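About us

Prostbridge Odd Science Club

We are a club for people who like real research about unlikely things. Somewhere in the world a serious person has measured how far a flea can jump off a cat compared with a dog, or why the shower curtain blows in on your legs, and has written it up properly with tables. We find those papers, read them out loud to each other and then argue about them until the room has to be locked.

The club began when Wyn Lougher, who was teaching physics at the time, brought a paper on the wobble of carried coffee to the pub and couldn't get anyone to talk about anything else for the rest of the night. Kavitha Poduval was at the next table and disagreed with most of what he said about it. They have run the club together ever since, and they still disagree about the coffee.

What we do

We meet every fortnight during term time in the upstairs room at Humphreys, the old seed merchant's on Dernum Street. Each meeting has one paper. Whoever picked it gets ten minutes to explain what the researchers did, how they did it and what they found, and after that it's open to the floor. You don't need to have read it beforehand (plenty of us haven't) and you certainly don't need a science degree. Our members include a bus driver, two retired midwives, a piano tuner and a fair number of sixth formers, and some of the best questions we've ever had started with "this is probably stupid, but".

We do ask people to be fair to the authors. A funny title is often sitting on top of years of careful work, and we love finding the bit in the methods section where you can tell that someone had a very long afternoon with a stopwatch.
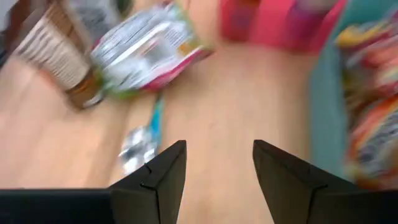 Once a term we go one better and try to repeat something ourselves. These are the Saturday sessions, and they are the noisiest thing we do. So far we have dropped toast, timed yawns, tested whether people can tell expensive bottled water from the tap (they couldn't, though Wyn says the glasses were wrong) and spent a whole day on how string ties itself in knots. That one took 74 goes with the same piece of string and we would happily have done more. Results go up on the noticeboard page, including the ones that came out as a complete mess.

The archive

Every paper we've discussed is listed in our archive, with a short note from whoever presented it. There are 215 in there now! The index was put together by Eva, who also invented our filing headings, so if you are looking for anything on ducks, please try "Water, surface of" before you write in.

Joining

Membership is open to anyone aged 14 or over and you can come to 2 meetings free before you decide. The upstairs room holds 30, so do let us know you're coming, particularly in May when the exams finish and everybody turns up at once. There is a lift at the back of the building - ring the bell by the yard door.

If you have found a paper you think we'd like, send it to us through the contact page. We read all of them. Kavitha is especially keen on anything to do with snails.

Page last updated 20 August 2025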